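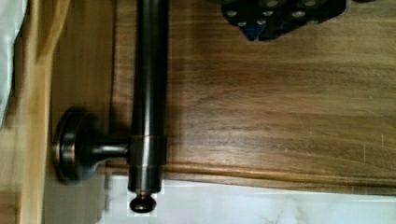
I have been refinishing kitchens for other people long enough to be fussy about furniture polish, and my sister-in-law Fitriani Latuheru is fussier still, so when she handed me a tin of Hedov beeswax paste last October and told me to stop using whatever was under my sink, I listened (mostly).

The tin holds 600 grams, and it goes a very long way. I did the fronts of all our kitchen cabinets, then the sideboard, then the little Chambi bench in the hallway that the dog has claimed, and I've still got well over half of it left. The paste is firm when you first open it, firmer than the Premico wax I used for years, and I'll admit I grumbled while digging at it with a rag. Leave the tin near a sunny window for a bit and it softens up nicely. It smells of honey with a little orange peel behind it, and the smell hangs around the kitchen until the next morning. I love it. My husband says it makes him want toast.

Now, the directions say to wait 24 hours before buffing. I was impatient on the first pair of doors and buffed them after supper, and they came up streaky, especially in the corners where I'd put it on too thick. The rest I left until the next evening and they were lovely — a low, soft glow, and no greasy feeling when you run your hand across. Less is better with this stuff! A dab the size of a walnut did a whole door for me.

A word about hardware. I didn't take my handles off, which was plain laziness, and I spent a good while with a cotton swab getting wax out from around the mounts. If your pulls come off with one screw, take them off. I'd also keep it away from any metal with a special finish until you've tried a hidden spot. The label doesn't say one way or the other, and I wish it did.

The other thing I'd grumble about is the lid. It fits so tight that I've bent a butter knife on it, and Orlando Inga down at the hardware store tells me he opens his with a paint can key. I bought one from him on the spot. Nivden makes a similar wax in a screw-top jar, and it's easier on the hands, but I found it left the wood a bit yellow, and our oak is yellow enough already.

Would I buy it again? Yes, and I've already bought a second tin for my mother, whose dining table has been through four children and a great many jigsaw puzzles. She wants to do the legs first.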